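**Projet Ollenura : compte rendu du point logiciel, avril**

Présents : équipe perception, équipe planification, Sławomir Malinowski (contrôle)
Excusée : l'équipe intégration de Toneo
Début : 14 h 05

**1. Suivi des actions précédentes**

- Migration des pilotes de la pince vers la nouvelle interface : terminée, fusionnée dans la branche principale.
- Nettoyage du jeu d'essais textile : 481 séquences conservées après tri. Les 441 séquences annotées sont déposées sur le serveur, le reste attend une relecture.
- Documentation de l'outil de rejeu Lima : pas commencée. Reportée.

**2. Perception : détection des coins**

Le détecteur confond encore la lisière du tissu avec l'ombre portée sur les fonds clairs. Le seuil de contraste fixe est en cause. Proposition de l'équipe : ajouter un critère de texture, le relief du tissage étant bien visible de près alors que l'ombre reste lisse. Malinowski demande que le calcul reste compatible avec la boucle à 100 Hz ; à défaut, le détecteur tournera dans un processus séparé et publiera ses résultats de façon asynchrone.

Le cas du tissu plié a été discuté. Le détecteur renvoie un seul coin et ne dit rien du nombre d'épaisseurs. Il faut décider si cette information relève de la perception ou du planificateur. Pas d'accord en séance. 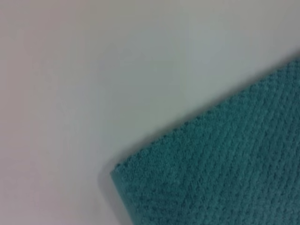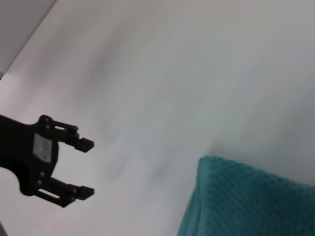 *Vues de la caméra de poignet : le coin du tissu bleu-vert sur fond clair.*

**3. Planification de la saisie**

La bibliothèque Tokarz rejette trop d'approches lorsque le coin est proche du bord de l'image. La marge de sécurité est codée en dur ; elle passera en paramètre de configuration. La limite de 4 000 itérations est maintenue pour l'instant.

Question ouverte : que faire si le coin sort du champ pendant la descente ? Deux options, garder la dernière pose estimée ou remonter et relancer la détection. La seconde est retenue par défaut, la première restera accessible par une option.

**4. Outillage**

Lima perd la synchronisation entre images et états articulaires quand une séquence est coupée puis reprise. Bogue reproduit, ticket ouvert.

**5. Actions**

- Critère de texture, prototype et mesure du temps de calcul : perception
- Marge configurable dans Tokarz : planification
- Correction de l'horodatage dans Lima : Malinowski
- Note sur la gestion des épaisseurs, à diffuser avant le prochain point : perception et planification

Fin de séance : 15 h 20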